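March, still. Up at ten to six because the boiler made its noise.

Gave up on sleep and went down to look at the allotment catalogue, which has been on the kitchen table so long that it has a ring on it from every mug we own. The plan for this year was settled in January and has been unsettled every week since. I want potatoes. Piyumi wants anything but potatoes, on the grounds that a sack of them costs next to nothing at the farm shop in Astbridge and takes up no weekends at all. I've explained that this is not the point of potatoes. She asked what the point was and I said I would get back to her.

I have now been thinking about it for two days. The nearest I've come is that you put a fork in and things come up that weren't there before. I'm aware this is also a description of finding rubble.

Rain until eleven, then the thin sort of brightness that makes you think you ought to be out in it. Walked up to the plot with the good fork and the bad bucket. The top half is under couch grass again. Last autumn I dug it over so thoroughly that I had to lie on the floor for an evening, and what I appear to have done is chop every root into short lengths and plant them at a sensible spacing. If I'd been trying to grow the stuff I would have won something at the Wistholm show.

Hsin-yi was already there, of course. Her plot is the one next to mine on the downhill side and it looks like the front of a seed packet. She has broad beans up. She has them up in a straight line, with string. I said they were looking well and she said they were a bit behind, and we both stood and looked at my side for a while.

She thinks I should cover the whole top half and leave it for a year. I said I'd think about it. I've paid for the plot until next spring and it seems a poor sort of hobby, going up twice a week to look at a tarpaulin. On the other hand I could take a chair.

We did get on to the rhubarb. Mine came with the plot and must be older than some of the members. Hsin-yi says it wants splitting, that it should have been split before Christmas, and that I could probably get away with it now if I was quick and didn't let it notice. Her method is to go in with a spade and not be sentimental. I went in with a spade and was sentimental, and ended up with one large piece, one medium piece and a sort of crumb, which I have put in a pot behind the shed with a label saying RHUBARB? so that I'm not held to anything. 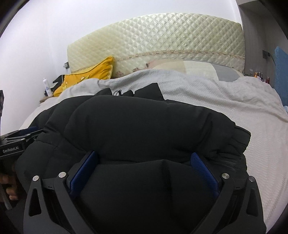 By one o'clock my back had started sending messages, so I sat on the upturned bucket and ate my sandwich. Cheese and the end of the piccalilli. The bucket has a split down one side and pinches if you shift your weight. I know this and I shift my weight every time.

A notice has gone up on the gate about water. From April the tap will be turned off at dusk, and hoses are to be "supervised at all times". Somebody has written "by whom" under it in biro, quite neatly. I have my suspicions, as there's only one person on that site who would put the m on.

Also on the gate: the seed swap. Same hut as last year, bring what you've got, take what you like. Last year I took five packets of things I'd never heard of and brought home a squash that grew across the path, through the fence and into the lane, where it was much admired by people who then didn't want any. We ate squash until nearly Christmas. Piyumi still goes quiet when she sees one in a shop. I've promised her that this time I will take only what is on a list, and she has promised to write the list.

Things I could bring: runner beans saved from the back row, a lot of them. Some marigold seed in an envelope marked "marigold or similar". The rest of the Haruna radish, which did nothing for me in two separate sowings but may do better for somebody with morals.

Came home by the top lane to look at the big greenhouse at Zekness, the one behind the wall. They've got it all cleaned and whitewashed, and there were trays along the benches right to the far end. I stood on the bank for longer than was polite. I don't envy people cars or kitchens, but show me a greenhouse with working vents and I turn into a dog outside a butcher's. Ours is a cold frame made from the old bathroom window, so that everything in it grows up behind frosted glass with a pattern of reeds. The lettuces don't seem to mind. From outside they look as though they're having a wash.

Piyumi home at half past five, tired and wanting toast. I brought up potatoes again, casually, while buttering. She said she'd been thinking too, and that she'd agree to one row if I could say what variety and where it would go and what was coming out to make room. This is how she gets her way in most things, by asking me for details. I said second earlies, top half, couch grass. She said the couch grass had never been a guest of hers and could leave whenever it liked.

So that's one row. I had been picturing four. I went to find the seed potatoes to see how they were getting on and remembered that I'd already ordered a bag of 24, back in January when the plan was settled, and that they've been sitting in egg boxes on the spare room windowsill ever since with their little purple noses pointing at the light. One row will take perhaps half of them if I'm mean with the spacing. I've moved two of the egg boxes behind the curtain while I consider how to raise it.

Hsin-yi might have a few. She'd put them in with string.

Other business. Wrote to my brother, or at least wrote his address on an envelope. Paid the water. Couldn't find the twine, bought more twine, found the twine. It was in the drawer with the other new twine from the last time.

Rain on again since supper. Good for the rhubarb, all three of it. The forecast has a frost for the end of the week and I ought to put something over the pot behind the shed. I've got a bit of fleece somewhere, probably wherever the first lot of labels went.

Must ring about the boiler before it makes the other noise.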